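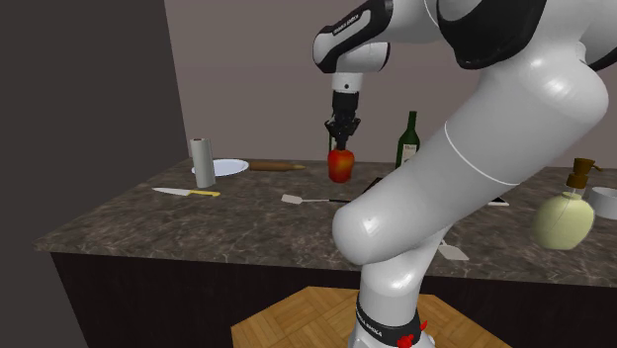 第3章　台所に立つロボットと、安全の約束ごと

さて、第3章です。前の章で座標系と逆運動学をがんばった人、おつかれさまでした。ここからしばらく行列は出てきません(ほっとした人、いますよね。私も書きながらほっとしています)。かわりに出てくるのが、規格とリスクアセスメントです。

「規格」と聞いて眠くなる気持ちはよくわかります。学生のころの私は、規格書というのは製品を出荷する直前に誰かが読むものだと思っていました。その考えが変わったのは、Vilten という小さな会社で調理補助アームの立ち上げを手伝ったときです。シミュレータの中では、アームはリンゴもボトルもきれいにつかみました。うれしくなって安全担当の人に見せたら、最初に聞かれたのは成功率ではなく「そこに包丁があったら、どうするの?」でした。答えられませんでした。

台所はやっかいな場所です。刃物があり、割れるガラスがあり、床に落ちて転がる果物があり、洗剤のボトルが食材のすぐ隣に立っている。工場なら柵で囲ってしまえるところに、人がふつうに手を伸ばしてきます。アーム自体の力と速度を抑えても、刃を下に向けた包丁を握っていたら、もうその設定だけでは安全と言えません。協働ロボットを評価するときは、アーム、手先の道具、つかんでいる物、まわりの配置、そして近くにいる人をひとまとめに見ます。この章でいちばん覚えてほしいのはここです!

産業用ロボットの安全については ISO 10218 が土台になります。人と作業空間を共有する場合の考え方は ISO/TS 15066 にまとめられました。機械全般のリスクアセスメントなら ISO 12100 です。生活支援用のロボットには ISO 13482 という別の規格もあって、家庭の台所に置くならどれを出発点にするのか、という話がまず必要になります。番号は今おぼえなくてもかまいません。ただ、改訂はあるので、実務で使うときは必ず最新版にあたってください。古いコピーが研究室の棚に残っていると、みんなそれを使ってしまうんです。

この章では、架台に固定した1本のアームがカウンターの上の物を扱う作業を、最後まで題材にします。演習には配布教材の Porisix を使います。台所の配置が1,666通り入っていて、包丁の向き、ボトルの位置、へらの置き方などが少しずつ違います。全部を回す必要はありません。3.4節で使うのは、そのうち19通りです。

作業の前に、私の研究室で守っている決まりを書いておきます。

・シミュレーションでも、作業の前に危険源を紙に書き出す。
・つかむ物と、つかまない物を分けておく。刃物は理由を書けないかぎり後者に入れる。
・接近の経路だけでなく、離れるときの経路も確認する。
・停止したあとの姿勢と、持っている物の行方を決めておく。
・設定値を変えたら、変えた人と日付を残す。

4つめは忘れがちです。非常停止ボタンを押せばアームは止まりますが、グリッパが開くのか閉じたままなのかは設計しだいで、握っていたガラス瓶がどうなるかもそれで変わります。演習の記録用紙に欄を作っておいたので、空欄のまま提出しないように。去年は18人が空欄でした。

それから、シミュレーションの結果の扱いについてひとこと。画面の中で衝突がなかったことは、あくまでそのモデルと条件での話です。摩擦も、センサの遅れも、ぬれた皿の滑りやすさも、入れた分しか入っていません。記録には使ったモデルの版と条件を必ず書き、実機に移すときは接触力の測定を別に計画します。測定の手順は3.6節で扱います。

では3.1節、危険源の見つけ方から始めましょう。紙とペンを用意して、自分の家の台所を思い浮かべてください。散らかっている人のほうが、今日は有利です。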